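Rakena Neighborhood Association
Minutes of the April General Meeting
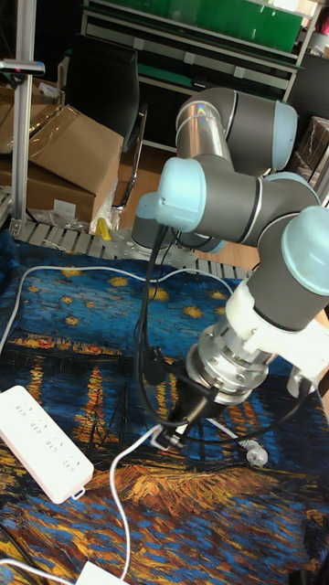

Printed cloth with a night river design.

The meeting was called to order at 7:05 p.m. in the downstairs room at the Rakena library. Bernadette Dunleavy chaired. Sign-in sheet is attached to the file copy.

Minutes of the previous meeting
Approved with one correction. The culvert on Rarna Road was listed as cleared. It was inspected, and the clearing has been put off until the county has a crew free.

Money
Opening balance and bills were read out. The insurance renewal has been paid. The spring mailing cost more than last year on account of postage. A member asked whether the mailing could go by email to those who want it. A check box will be added to the dues form in the fall. Dues have come in from 84 households. Report accepted.

Drainage on Rarna Road
The ditch on the north side backed up again during the heavy rain and water stood across both driveways at the bottom of the hill. The chair has spoken to the county road office twice. Their position is that the ditch is the county's job but the pipe under the private lane belongs to the lane owners. The lane owners who were present do not agree and have a letter from when the pipe was put in. The letter will be copied and sent with a cover note. Two members offered photos of the standing water and these will go in the same envelope.

There was a long discussion about whether to hire someone to jet out the pipe in the meantime. One quote has been received from Geltutard for $800, which covers the pipe and the first stretch of ditch on the downhill side. Several people felt that paying for it would weaken the case with the county. Others said the people at the bottom of the hill should not have to wait for the county to make up its mind. Motion to get a second quote and bring both to the next meeting. Seconded, carried, two opposed.

Footbridge at Numorska Creek
The handrail on the upstream side is loose at the third post. Caution tape has been tied across that side and needs replacing, as it keeps coming down. The park district has put the repair on its summer list. The chair will ask for a temporary fix before school lets out. A member asked about non-slip strips for the deck boards. The park district used them at the other crossing and they peeled up within the year, so the feeling was to ask for the wire mesh kind instead.

Plant sale
The sale will run from 9 a.m. to noon in the church parking lot, same as last year. Tables are promised. Still needed are pots in the four-inch size, flats to carry things in, and anyone with a truck on the morning of the sale. Tomatoes sold out early last year, and growers have started more this time. Peppers are slow. Prices stay where they were, except hanging baskets, which go up by a dollar.

Please label everything. A lot of squash went out last year as cucumbers and there were complaints.

It was agreed that plants left at noon go to the school garden, and that people who want their own leftovers back should come and get them before the tables are folded.

Speed on Hill Street
The county left its counter out for a week and sent the results. It logged more than 1,000 cars on the busiest day. The posted limit is 25 and the report says most drivers were over it, with the worst stretch between the stop sign and the curve. The county does not put speed humps on a street used by fire trucks. It will repaint the crosswalk and look at a second sign. Members living near the curve asked for the hedge on the corner lot to be cut back so drivers can see the crosswalk. The owner was at the meeting and said it would be done after the birds are out of it.

Library room
The library is raising the evening room charge to $70 starting in September. The church hall is free but has no parking on choir nights. Left for the next meeting. In the meantime the chair will ask whether the library has a lower rate for groups that book the whole year at once.

Other business
The street light outside the old feed store is out again. Anyone can report it to the power company, but the pole number is needed and it is on the side facing the lot.

A brown and white dog has been loose near the creek in the mornings. It has a collar and will not let people get close. Animal control has been called.

Request for the minutes to be posted sooner. The chair said she would try to have them up within two weeks.

Action items
Letter and photos to county road office: chair
Second quote for pipe: lane owners
Temporary handrail repair and new tape: chair to call park district
Pots and flats: drop off on the church side porch, under cover
Room rates: chair

Meeting adjourned at 8:40 p.m. Next meeting in May, same room.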